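Brivberg is hiring part-time operators to record grasping examples at our Culton site. You guide a KUKA arm over a metal bin of household items (brushes, spoons, markers), log each pick, and mark the failures. The learning system trains on both. 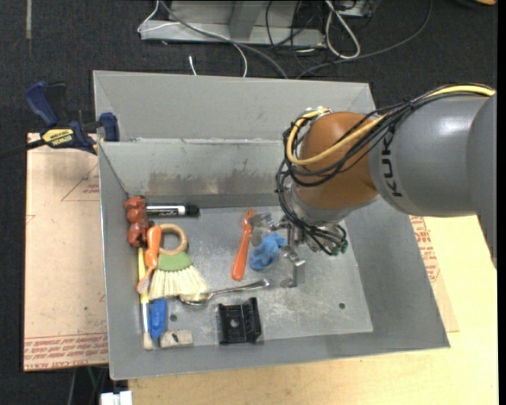
Several applicants wanted to know if they needed to code. They don't, Qureshi replied, but they do need to label a bad grasp the same way at 4 in the afternoon as they did at 10.

Shifts run four hours. Training is paid. Start date is in May. Apply by Wed 25 February.

Contact: Brivberg Hiring, Culton | Back to top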